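Ranked Choice Voting Ruined My Breakfast (And I Still Want It)

So I spent most of this morning arguing with my own brother-in-law over eggs, and since I can't win at the table I am going to win here, where I own the place.

The subject was voting. Specifically it was Nevby, where I live, and the ballot question we get in March on whether to elect the town council by ranked choice. You rank the candidates, first, second, third, as far down as you feel like going. If your favorite comes in last, your vote moves to your next pick, and they keep doing that until somebody has more than half. That's it! I got it across to a nine-year-old with ice cream flavors. I could not get it across to a grown man with a mortgage.

His position is that it's a trick. Whose trick, he couldn't say. He thinks the people who are good at politics will figure out how to work it and the rest of us will get stuck with whoever they cook up. And my answer is, buddy, have you seen what we've got now? Last time out we had five people running for one seat and the winner got in with fewer than a third of the votes. I didn't vote for him. Most of the town didn't vote for him. He has now spent an entire term telling us he has a mandate to tear out the parking on the hill.

(I park on the hill. I'm not neutral about this, fine.)

What gets me about the current setup is the guilt. Every election I find one candidate I really like, some retired bus driver with a decent plan for the storm drains, and every election some well-meaning person tells me I'm throwing my vote away. So I hold my nose and vote for the second-worst person on the list to stop the worst one. I've been doing this my whole adult life. I'd like to vote FOR somebody once before I die, just to see how it feels.

The "yes" side is having a meeting next week over in Vekari and I'm going, even though it means fifty minutes on the bus each way. I went to the last one too. There was coffee, there was a practice ballot, and there was a very long discussion of fonts.

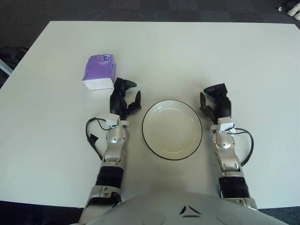

Tissues on a white table. 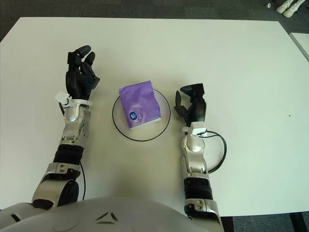
Xia left a comment on my last post saying I'm too easy on the whole idea, and that the count is the part I keep skipping over. Under the old way, you can stand in the gym and watch the piles get taller. With ranked choice you're waiting on rounds, and if it's close you could be waiting for days, and people who already don't trust the result are going to trust it even less by the end of the week. "You can't ask folks to believe in something they can't follow," was how the comment ended.

I've been chewing on that one. It's a better argument than anything I heard over the eggs. My first thought was that we're a small town, and in our last council race the gap between second and third place was 200 votes, so it isn't like they'd be recounting until summer. But that doesn't really answer it. The drains guy would have gone out in round one, his votes would have moved, and somebody would have had to stand up in that gym and say where they went. I think you could do it with a big whiteboard. I'd show up for that. I might bring snacks.

Anyway, I still don't know how my brother-in-law is voting, and I suspect he doesn't either. He did take the sample ballot home with him, folded up in his coat pocket, and he asked whether you're allowed to leave the third line blank. You are. I checked.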